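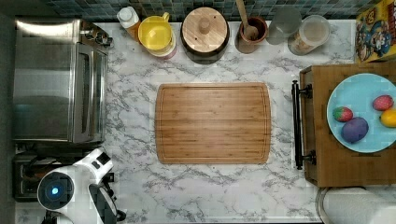
Keeping bread good for the whole week

I bake two loaves at a time and we are only two people at the table, so for many years a part of the bread became hard or green before we could eat it. My grandmother would be ashamed of me. After some trying I now throw away almost nothing, and a few readers asked me to write down how I do it. Most of it is very simple.

Let it cool first

A loaf from the oven is still cooking inside. If you cut it hot, the crumb gets gummy and the loaf dries faster the next day. If you wrap it hot, the steam has no place to go and the crust becomes like leather. I put mine on a rack at supper time and do not touch it until I go to bed. A big rye needs the whole night, sometimes more. Small rolls are ready in one hour.

The rack is important. On a flat plate the bottom gets wet, and mold likes to start exactly there.

Cut from the middle

Cletus Alcantara, who had the bakery in Plultthorpe when we moved to this area, taught me this one. Do not start at the end of the loaf. Cut it in half, take your slices from the middle, and then push the two halves together again, cut side to cut side. The crust is the best wrapper the bread has, and in this way it protects the loaf from all sides. With a round loaf it works too, only the first slices are very large and you must cut them in two.

Use a long knife with teeth and let it do the work. If you press, you close the crumb. I turn a round loaf on its side when the crust is hard, and I saw slowly until I am through the top part.

Not in the refrigerator

People do not believe me about this, but bread gets stale faster in the refrigerator than on the counter. The starch becomes firm in the cold. You have two good places for bread: room temperature for what you will eat soon, and the freezer for the rest. The only time I use the refrigerator is in August, when the kitchen is so warm and damp that mold comes in two days. Then the bread is for toast only.

Which container

A paper bag keeps the crust crisp and lets the inside dry. A plastic bag keeps the inside soft and makes the crust soft also, and it is the quickest way to mold. A bread box is between the two. I like a wooden one, with a door that does not close too tight. If your bread gets moldy in the box, open the door a little during the night. If it gets dry, put the loaf in a cotton bag first, or lay half an apple next to it for one day - not longer, or you have a moldy apple too.

Do not put the box beside the stove or on top of a refrigerator, where it is warm. And do not fill it completely. The air must go around the loaf.
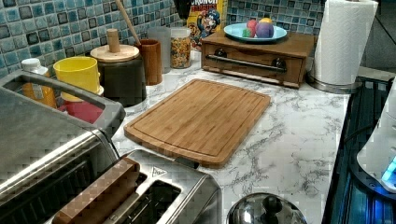
A bread box at the back of the counter, with the cutting board in front.

Cleaning the box

Old crumbs carry mold to the new loaf, so I empty the box before every baking. Shake out the crumbs, wipe it with a cloth and a little white vinegar, and leave the door open until the smell is gone. Never soak a wooden box. Once a month I take it to the window and let it stand there for the afternoon.

If a loaf was already moldy, wipe two times and wait until the next day. The moldy bread goes away completely. It is not enough to cut off the green part, for the threads go deeper than you can see.

The freezer

I freeze one of my two loaves the same evening, as soon as it is cold. Slice it before, this is my strongest advice. Then you can take two slices for breakfast and leave the rest alone. My usual loaf is made with 500 grams of flour and gives 14 slices, which fits in one large bag if you lay them in two rows. Press the air out with your hands. If the slices stick together, put a piece of baking paper between them next time.

Write the month on the bag. After three months the bread is still safe but it starts to taste of freezer. In December I found a bag from spring and even the soup could not save it.

Frozen slices go directly into the toaster. A whole frozen loaf must stand on the counter, in its bag, from the evening until the morning.

Bringing back a dry loaf

If the bread is hard but clean, hold it quickly under the water so that the crust is wet all over. Put it in the oven at 350 degrees, directly on the rack, for 10 minutes, or a little more if it is a big one. It comes out with a crisp crust and a soft inside. But eat it the same day. It works only one time, and after this the bread is harder than before.

For rolls I only wet my hands and rub them.

When it is too late for that

Cut the old bread in cubes while you still can. When it is like stone you need a hammer (I have done it). The cubes dry on a tray in the oven after I bake something else, with the heat off and the door a bit open. I use them for soup, for stuffing and for dumplings. What breaks into crumbs goes in a jar with a screw lid, and it stays good for a month if it is truly dry. Rub a piece between your fingers, and if it bends it is not dry.

Rye bread crumbs fried in butter with a spoon of sugar are very good on stewed apples. My husband asks for them more than for cake.

Questions from readers

Someone wrote to ask if sourdough needs other care. It keeps longer by itself, four or five days on the counter without trouble, and for the rest I treat it the same. Bread with milk or eggs in it gets moldy sooner and I would freeze it on the second day. Bread with potato in it stays soft the longest of all, and I will put my potato loaf recipe on the next page when I have measured the water properly.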